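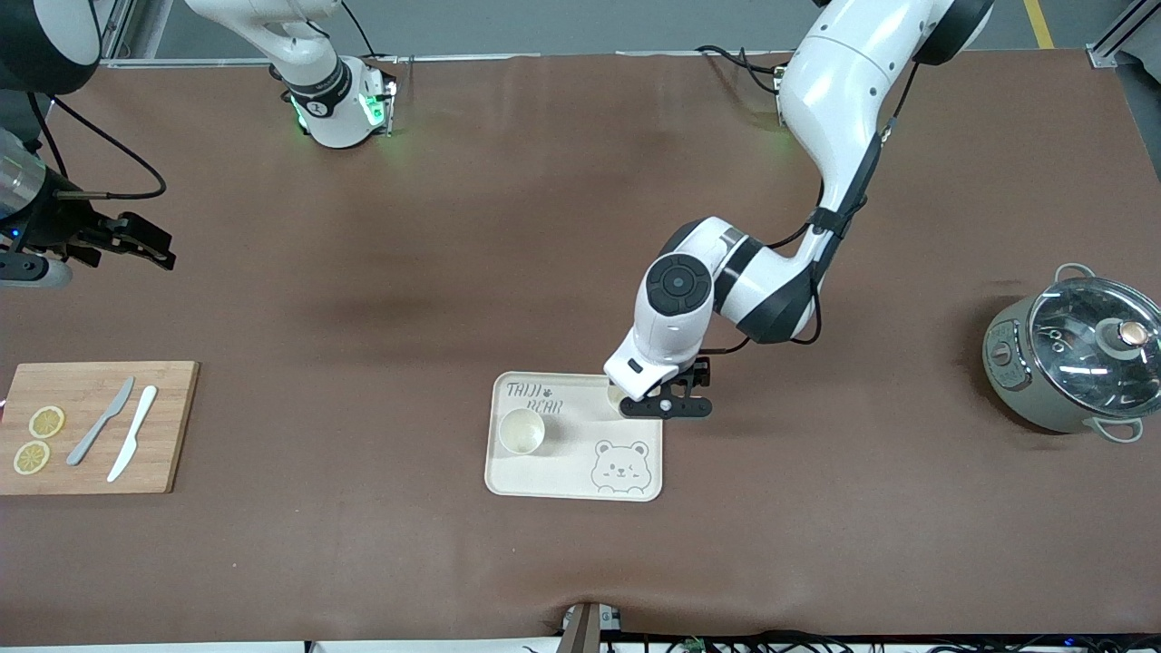
Home Server Mods FAQ Contact

Questions I get about Kekenau

I'm Ravinder Cloutier and I run Kekenau, a small survival server with a farming and trading mod called Vuko on top. I get the same questions in chat nearly every night, so I've written my answers down.

Do I need to own the base game?

Yep! Vuko is free but it sits on top of the regular game, so you need a proper copy of that first. Once you have it, the mod goes in the mods folder and you start the game like you always do.

Which version of Vuko are you on?

Version 8. If you try to join with 7 you'll get a long red error about missing items and then it kicks you back to the menu. Please don't send me a screenshot of the red error (I have so many) – just grab the newer file and try again.

How many people can play at once?

The limit is 64. I've seen it fill up on the night of an update, and it got pretty laggy near the spawn town, so if you join on a busy evening walk out a good distance before you build anything big.

Where should I start?

I'd go to Rosenthal. It's the valley east of spawn, with flat land, a river and lots of wild barley, and the first trader you meet there buys barley all day long. My own first house was up in the mountains because I thought the view was great, and I spent a week carrying dirt uphill so I could grow carrots. Don't do that.

What is a Zusar and how do I get one?

Oh boy. A Zusar is the big shaggy pack animal that carries 11 extra rows of stuff for you. They only show up in the cold hills, they run off if you're holding a weapon, and you have to feed them honey bread three nights in a row. Mine is called Biscuit and he is stuck in a pond right now.

I lost my Zusar, can you bring it back?

If it was killed by a bug, yes, send me a message with the spot and I'll have a look. If it walked into lava while you were making a sandwich, sorry, I've lost two that way myself.

Will the map ever be wiped?

The last wipe was in August and I hated doing it. I don't have another one planned. When a big Vuko update adds new land I'd much rather stretch the borders out and let people keep their houses.

What's the most coins anyone can carry?

1,519 in one purse. I don't know why it's that number, you'd have to ask whoever wrote the mod. After that you need a bank chest, and the recipe for it is in the starter book.

Can I bring my little brother?

Sure, as long as he keeps out of other people's farms. Chat is pretty tame and I mute people who aren't.

Last updated: 2 Mar 2023

Related pages
Installing Vuko step by step
Honey bread and other recipes
Trader prices in Rosenthal
Server rules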